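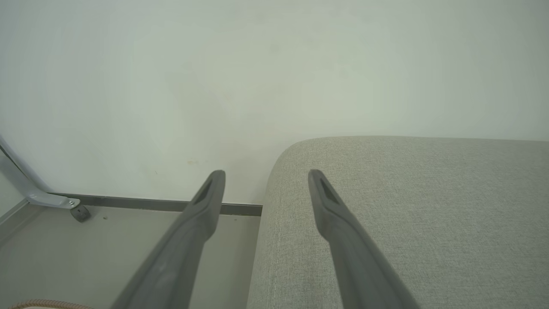
Ostine gripper kit - worth it for home tidying jobs?

Posted in Home Automation Help, Tuesday, March 16, 2021

Hi all. Looking at the Ostine two-finger kit, the one Purar sell with the wrist camera and the plastic fingers. Want it on a small arm on a wheeled base, doing low stuff round the living room. Socks, pens, kids' bits, whatever ends up along the skirting board and down the side of the sofa. Not heavy.

What I need to know:

Is it any good right up against a wall? Most of the mess is in the last few inches before the wall and that's where my old gripper gave up.

Does it snag on fabric? Our sofa is that pale woven stuff and I am not paying for a new cover.

Does the camera cope with white wall / grey floor / grey sofa? Everything in our house is the same colour more or less.

Budget is tight. The kit is 200 quid without the arm, and the Hayashi one is more than I want to spend. Purar's page says "suitable for domestic enviroments" and that's all you get. Emailed them in February, got a brochure back.

Thanks in advance, in a rush so sorry if this has been done before

dondilside_dave_not

tinbench

Had one since last summer. Short version - yes for the money, with a few buts.

Against a wall it's ok if you come in at an angle. Straight on, the tips touch before they've closed on anything, and the arm then thinks it's got hold of something. I set mine to stop short, close halfway, then creep forward. Slower but it gets the sock. Very thin things flat on the floor (paper, a plaster) forget it.

Fabric. The finger plastic is fairly smooth so it slides over a woven cover without pulling, at least on mine. What did catch was the edge of the slots near the tips, on a chunky knitted throw. Bit of fine sandpaper round the edges sorted that. Stitched seams on the sofa have been fine so far, but I keep the speed right down near them. Don't let it come down on the arm of the sofa from above, it'll push in and the force reading goes all over the place because the cushion gives.

Camera is the weak part. It sits at the wrist so when the fingers are open you get a big chunk of finger in the bottom of the view and what you want is in the gap between. Plain walls confuse the depth guess. Mine used to go for marks on the paint as if they were objects, tried to pick one up over and over. There's a setting called minimum height or min object, can't remember which, turn it up a notch and it mostly leaves marks alone. Of course then it also ignores crumbs. Pick one.

Also tie your cable back. It ships with far too much of it and it drags.

Battery of mine does 109 minutes, but that's my base, not the kit, so yours will be different.

moss_and_solder

what arm have you got?? makes a big difference. mine was on a cheap one and it wobbled so much the gripper didn't matter. sent it back inside the 14 days, Purar refunded no fuss but you pay the postage

Ferrule

Agree with most of tinbench's answer, not the bit about coming in at an angle. On a hard shiny floor I get better results going along the wall, so one finger runs next to the skirting and the other is out in the room. Rotate the wrist a quarter turn. Needs space though, and beside a sofa you often haven't got it, so in that corner where sofa meets wall you're stuck with his way.

Things to check before you buy:

Firmware. The older boxed ones close too hard out of the packet. Update first, then calibrate. The other way round and you do it all twice, ask me how I know.

Spare fingers. Purar do a pair but they're often out of stock. The Dondilside shop had some last time I looked, same part, bit cheaper.

Rated life is 1,000 cycles for the rubber belt inside, which sounds a lot untill you see how many times it opens and shuts to clear one room. Belt is easy to swap, four screws.

Legs and castors. If you've a desk or stand with metal feet near the wall, mark it as a no-go area. Mine tried to drag the foot of a monitor stand and stalled the motor. No damage, just a horrible noise.

The Hayashi is nicer, softer tips, better camera. Wouldn't pay the difference for socks.

dondilside_dave_not

Cheers both, really useful. Arm is secondhand, pretty stiff, should be ok. Going to order it and do the cable and the firmware before it goes anywhere near the sofa. Will post back once it's had a go at the bit behind the desk.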